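3. How we picked the houses and measured the drafts

Figure 1. Two arms over a veined white marble surface, computer rendering.
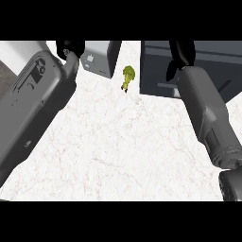

3.1 Finding the houses

I wanted old wood stoves that people really light every morning, so I skipped the showrooms and knocked on doors in Zamdale. Najwa Dabbas came along (she grew up two streets over, and it helped a lot!). We talked to 326 households and ended up with 199 that burned wood as their main heat and were happy to have us poking around the hearth. A few dropped out when they heard we'd be back at 6 a.m. in February, and I can't say I blame them.

3.2 What we measured

My question was a simple one: does a stove draw better on a cold start if you warm the flue first? We taped a Fillier draft gauge to the stove pipe, just above the collar, and took a reading every minute from the first match. Half the mornings, the owner burned two sheets of newspaper up by the damper before lighting the kindling. The other half, they lit it the way they always do. Kwan-ho Yen set up the schedule so each house got both kinds of morning, and we kept the wood the same, split ash from one supplier.

That gave us 1,902 usable starts. I threw out another 59, mostly for gauges that slipped off the pipe, plus one long run where a door was left open all morning.

3.3 Things I'd watch for

Outdoor temperature matters a great deal, so we logged it at every start and put it in the model (Section 4). Chimneys on an outside wall were a pain – they start out so cold that the first few readings often went backward, with air coming down into the room. We kept those readings in. Reginald Whitfield thinks they should be treated as a separate group, and the split results are in Table 2.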